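Rulleo gear kit review: small parts, big arm, modest hopes

By Ailbhe Gallagher

My dishwasher has been half assembled since March, so I came to the Rulleo planetary gear kit with sympathy for anyone, or anything, that has to put small parts onto other small parts. The kit is sold to workshops that want to know whether their robot arm can do a bench job. I wanted to know whether I should stop sweeping my own floor.

What you get for 100 dollars is a white carrier plate with a big hole in it and a handful of spur gears. Putting gears on a plate sounds like toddler work. Then you see how much machinery turns up for it.
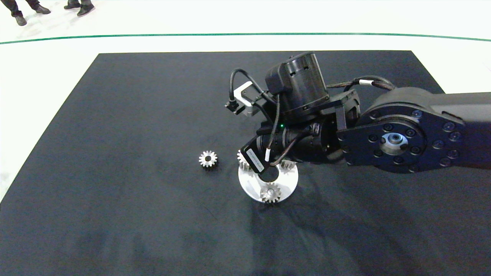 Arm over the plate, one gear still off to the left.

The gears are good. They have crisp teeth, a clean bore and enough weight that they stay where you set them, which I can't say for anything in my kitchen drawer. My only complaint is the instruction sheet, a single page that spends half its length thanking me for my purchase.

As a test of chores, the kit is fairer than it looks. Folding a towel badly still gives you a sort of towel. A gear that is nearly on its spot is just a gear in the wrong place, and three of them have to share one plate.

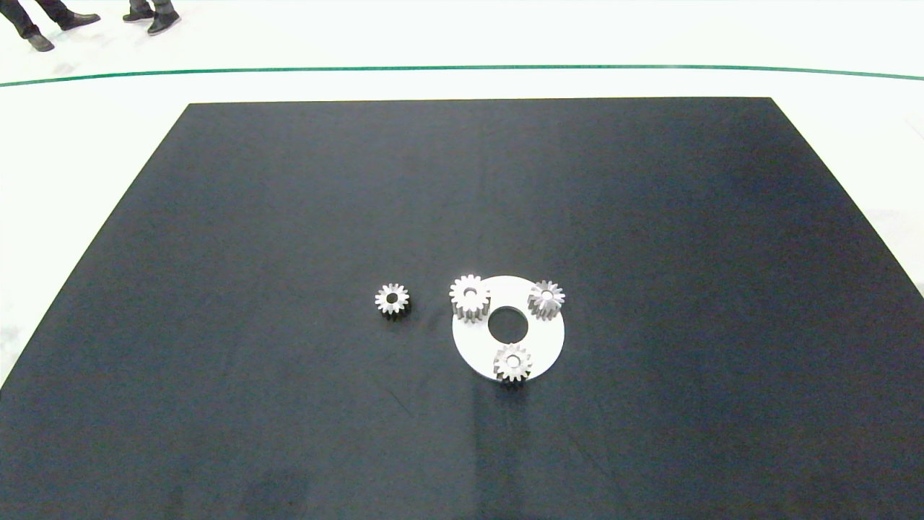 Would I hire one?

For the shop floor, maybe. Diarmuid Gallagher, my cousin, runs 26 benches at Gaslow and would happily give an arm the dull end of one of them. He would also want it to cope when somebody nudges the tray, and he'd want it to cost less than his van.

For the house, no. My gears live under the couch with the cat hair. I have yet to meet the gripper I'd send in after them, though I do like a pointed finger with some grit on it.
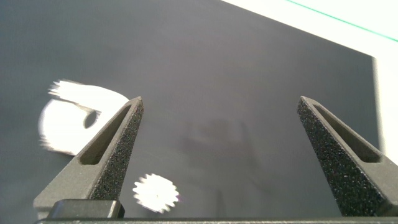 Reading time: 2 minutes

Buy the kit if you already own an arm and want a plain, slightly cruel way to test it. Skip it if you were hoping for help with the laundry. Mine is going to Noreen Madigan at Rafferty, who has promised to send it back with all its gears. I'm keeping the broom.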